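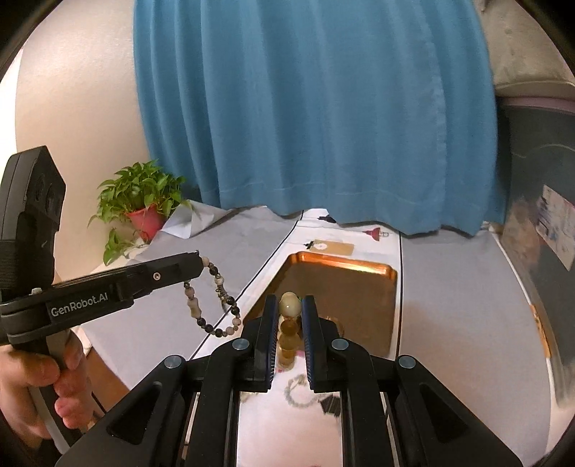
By Matić, Materials and Craft module, second year
Submitted 17/08/2025

Bead Stringing and Thread Wear: A Small Study

1. Background

Necklaces and bracelets that get worn every day tend to break in the same place, close to the clasp. I repaired a few of them for family members before this course and always used whatever thread was in the drawer. For this project I wanted to find out how much the thread matters, and whether a knot between each bead is worth the extra time it takes.

Amber-colored beads are a common choice for beginners in Kerkden, where most of the local shops sell them by weight. They are light and cheap. The drilled holes vary a lot though, and a rough hole edge can cut a thread much faster than the weight of the beads will.

2. Materials

I compared 4 kinds of thread: waxed cotton, silk, braided nylon and coated wire. All of them came from the same shop, Stemetti, so that I could go back for more if I ran out. I did run out of silk in February and the second spool was a slightly different shade, but it was sold as the same thickness.

The beads were a mixed bag of plastic ones. I did not sort them by color. I did sort out any bead with a visible chip at the hole, and kept those for a separate test.

3. Method

Each test strand was tied in a loop and hung over a smooth peg with a small weight at the bottom. I moved the loop back and forth by hand, 800 strokes per strand, and then looked at the thread with a magnifier. If it had not frayed I carried on to 1000 strokes and stopped there.

I made two strands of every thread, one knotted between beads and one plain. The chipped beads were only tested on plain strands - knotting them took too long and the knots slipped into the wider holes.

4. Results

Waxed cotton frayed first in every test. The plain cotton strand broke before 800 strokes, and the knotted one was badly worn by then but still in one piece. Silk did better than I expected when knotted and poorly when plain. Braided nylon reached 1000 strokes both ways with only light fuzz. The coated wire did not fray, but it kinked near the clasp and the coating had started to split.

With the chipped beads, everything except the wire broke early. This was the clearest result of the project.

5. Discussion

My strokes were not even. I got tired toward the end of each session and the later strands probably had a gentler test than the first ones. The Prevovach workshop has a motor-driven rubbing arm that would fix this, but it was booked for most of the term.

Knotting helped with cotton and silk. For nylon I would skip it unless the beads are valuable, as the knots mainly stop the rest from scattering when a strand breaks.

6. Further work

I would like to repeat the silk test with thread from a single spool, and try smoothing the hole edges with a bead reamer before stringing. Glass and stone beads are heavier and should be tested separately.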